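# The Shelf Project, Week Two

Welcome back to the Langlois gallery, where grown adults photograph storage. The back room at Urkolberg holds 4000 small parts, 1088 of them screws, and until September most of them lived in one drawer that opened only when it felt respected. Gaspard Cordier took that personally. The rest of us got labels and a pep talk.

The plan fits on a sticky note: small stuff in boxes with lids, stuff you grab all day in open baskets. Bastien Perrin wrote a longer version. It has an appendix, and the appendix covers string.

We gave ourselves until Friday to get the bench sorted. By lunchtime on Friday we had agreed on what to call the baskets, and there was real momentum behind agreeing on the boxes next.

Gaspard wanted to paint before anything went back. Bastien wanted to see how the baskets sat first, and he had the key to the paint cupboard, so the paint is now down for "later" — a date that appears all over the Urkolberg calendar.

**Bench, basket side.** Black slatted basket in the middle, lidded see-through box against the wall behind. You can sort of tell there's something in the box, and for us that counts as an inventory system. The wall has kept all its scuffs.

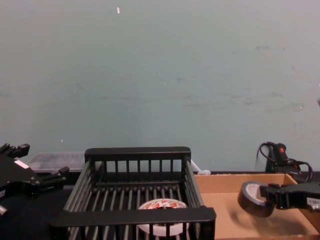 **Do slatted baskets work for really small parts?**

Anything narrower than the gaps will find its way out, so keep screws and washers in a lidded box and save the baskets for tape, cable and hand tools.

The string goes up next. Bastien has 205 labels printed and would like it known that the appendix is available on request.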